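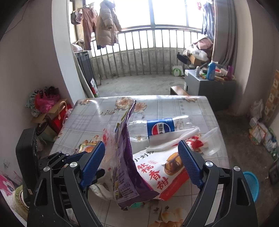

4.2 Clearing the table: what goes first, what stays

Data for this section are from the table log only (the kitchen counter and floor logs are in 4.3 and 4.4). 17 households, all in the two Carrasco blocks. Each kept the log for 32 days in November and a bit of the month either side. Entries were on paper, one sheet per clearing, written in the order things left the table. Total around 800 usable sheets after the illegible ones and the duplicates were taken out. Duplicates mostly from two people in the same home both filling one in, in which case the earlier sheet was kept.

A "clearing" for us means any time a person set out to get a table back to bare cloth or bare top. Partial clearings count if the person said they meant to finish. Picking up one cup on the way to the kitchen does not count. We went back and forth on this and the rule is not perfect, see the end of the section.

Snack tables and meal tables behave differently and we split them early. Meal tables: plates go first, nearly always, then cutlery with or on the plates, then glasses, then whatever is left. The order is boring and steady across homes. Plates are big, they stack, and there is one place for them to go. Snack tables have no plates to speak of. What they have is packaging, and packaging is light, awkward, and splits over two or three bins depending on how the building sorts. Rest of this section is snack tables.

Figure 4 is a fair example of the snack table problem. Nothing on it is heavy. There is a clear plastic Pepsi bottle, empty and on its side, a clear plastic cup also on its side, a purple snack bag, crumpled, a white pastry package next to it with large red characters, a small yellow packet, and two pieces of crumpled white plastic, one a wrapper and one a thin translucent bag. Under all of it a glossy plastic tablecloth with big peach-and-cream flowers over a gray grid. Balcony door behind, plenty of daylight.

Three of our main codes are in that one table. Rigid (bottle, cup). Printed film (the snack bag and the packages). Plain film (the white wrapper, the translucent bag). We started with a single "wrapper" code and gave it up in the first week of coding becuase printed and plain film were being treated so differently on the sheets.

Order of removal. Printed film bags tended to go first when they were large and crumpled, whatever else was there. Asked why, people said it was the thing that made the table look messy. One respondent: "you take the loud one away and it already looks half done." Bottles were second most common as a first item, but in a handful of homes they were always first, and those turned out to be the homes with a separate bottle bag hanging on a door handle or balcony rail. Where there was no bottle bag the bottle got moved to the end of the table, stood up, and left till last. It then often traveled to the kitchen counter and shows up again in the 4.3 log, sometimes for days.

Cups are the odd one. A clear plastic cup can be trash or it can be washed, and the decision was made slowly. Sheets have cups being set aside, put back, moved to the sink, taken out of the sink. Two households washed them as a matter of course. Most did so if the cup had held water and not if it had held anything sweet. We have no clean rule for cups and did not try to force one.

Plain film gets used as a tool. This was not in the coding scheme at the start and had to be added. A thin bag already lying on the table was picked up, opened, and filled with the other wrappers, so the item that should of been somewhere in the middle of the order became the container for the whole job. Once that happened the order inside the bag stopped mattering and respondents stopped writing it down, which is a hole in our data. Sheets with a bag-as-bin are marked B in the appendix table and are left out of the order analysis. They are kept in for duration.

The very small packets go last or get missed. Single-serve size, the kind that fits in a palm. They slide under larger film, or get pushed along with a cloth during the wipe and found on the floor after. In follow-up visits the item most often still on a table that had been logged as cleared was a small packet or a torn-off corner of one. Crumbs second. Color did not seem to matter much, bright yellow packets were missed as readily as clear ones.

Tablecloth. We did not ask about it in the first version of the sheet, an oversight. Added after the first round of visits. Glossy plastic cloths get wiped in place. Fabric cloths get shaken out, usually over the balcony, and shaking needs everything off, so homes with fabric cloths had more complete clearings and fewer of them. Homes with plastic cloths had more clearings, shorter, and a lot more of the "lift one thing, wipe, put it back" kind. Several people told us a busy floral pattern hides crumbs and small stains, one said she bought hers for that reason. It probably also hides packets. We can't test that here, there were too few plain cloths in the sample.

Glare came up too. A table next to a balcony door or big window catches a lot of light on a glossy cloth, and respondents in the south-facing units said they check the table by touch, running a flat hand over it, in the afternoon. Minor point maybe. But it does suggest that the wipe is doing two jobs, cleaning and looking for what was missed.

Bins. Carrasco sorts three ways and the labels on the shared bins were changed halfway through the study period, to the Plisard set, with a pictogram for each class. Film stayed with general waste under both sets. Bottles moved from mixed to their own bin. Whole bottles only, cap on, label on. So for the first part of the log a label on a bottle was sometimes peeled and sometimes not, and for the second part nobody had to think about it. Peeling is slow and it was done at the table, by people sitting down, well before any clearing started. We logged it seperately. Crushing the bottle flat was about as common before the change as after.

The pastry and snack packages raise a different issue, inner trays and liners. A package that looks like one item on the table is often two or three once opened up, and some households pulled them apart at the table while others threw the lot. We coded by what left the table together. If a package went with its tray inside, one item. This undercounts, and anyone comparing with the Nisex counts should keep it in mind, their protocol separates everything on a tray before coding.

Partly full packages. Not waste yet, and not really tidying either. A third path: fold the top, clip or twist, put in a cupboard or a tin. Snack bags that were folded closed were almost always put away in the same clearing. Bags left crumpled open were a coin flip, and people would often look in, shake it, then decide. The look-and-shake was so frequent in visits that Cabello (Crescencio Cabello did all the home visits) began noting it on his own sheets, and we use his notes here where the household sheet says only "checked".

Who clears was not a question we set out to ask, and the sheets only have initials. Not reported.

Compared with the Hokidley pilot. That one had meal tables only, and found a stable order across homes. Our meal tables agree. Our snack tables do not have one order, they have maybe two: loud item first, then outward from there, or nearest item first and work across. Same person would use both on different days. Number of people still sitting at the table seems to push it toward nearest first, since reaching across someone for a wrapper is rude, but this is from visit notes and not from the logs.

Problems with the data, briefly. Self-report. Writing down the order changes the order, a few people said so on the sheet itself. The definition of clearing leaves out all the one-item trips, and in at least two homes those trips did most of the work, so their tables look untouched in our log and were in fact tidy every evening. Bag-as-bin sheets lose the order. Cups unresolved. The tablecloth question came late and is missing for the earlier sheets. We would not redo the film codes, those held up.

Durations are in Table 6 and are taken up in 4.5 together with the counter log.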